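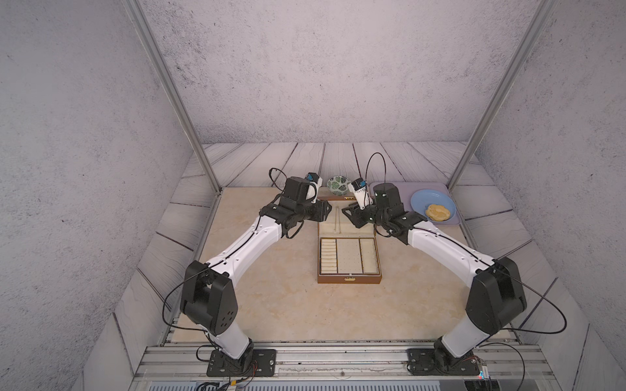

Staltgate demonstrations group
Minutes of the October meeting, Latness workshop, 2.00 pm

1. Minutes of last meeting
Agreed, with one correction: the Dullgate set should have been recorded as finished, not paused.

2. Numbers so far
The jewellery box task now stands at 1,984 recorded demonstrations, of which 1,087 have been checked and labelled. Everyone was delighted with this - the checking has nearly caught up with the summer backlog and the last batch was the cleanest yet. 21 were thrown out, mostly for a stalled left arm. They will stay on the drive, marked as rejects, until the next training run is over.

3. Jewellery box
Long and very lively discussion of the chain. Starting it on the open lid gives the grippers a soft surface to pick from, and operators like the padded lining. Moving it across to the tray compartments is harder, and the wide middle one with the pegboard surface is the one people most want to try! Agreed to record all three compartments as separate targets, with the target written in the label before the arms move. Agreed also to vary how the chain is laid: narrow loop, wide loop, straight line, small heap.
Closing the lid will be its own task. Not to be tacked on to the end of a chain demonstration.

4. Other things on the table
The leaf-patterned bowl and the lavender tray with the plate and bun stay in for half of all sessions, so that the model sees the box with other objects nearby. Positions to be changed between sessions. It was asked whether the bun could be a target as well. Warm support for this, but it waits for the Strebel task list.

5. Wrist cameras
Views from both wrists to be looked at before each session, with the grippers facing each other over the box. The cable loop at the right elbow should be watched on wide swings. A shorter cable was suggested and will be tried on one arm first.

6. Operators
Two new operators have finished their practice hours and their demonstrations are lovely to watch - slow, steady, hardly a wasted movement. Session length stays as it is. Breaks to be entered in the log.

7. Any other business
Label spellings: "compartment", never "slot", except for the ring slots.
Spare gripper pads are on order.

Next meeting in November, same time, at Latness.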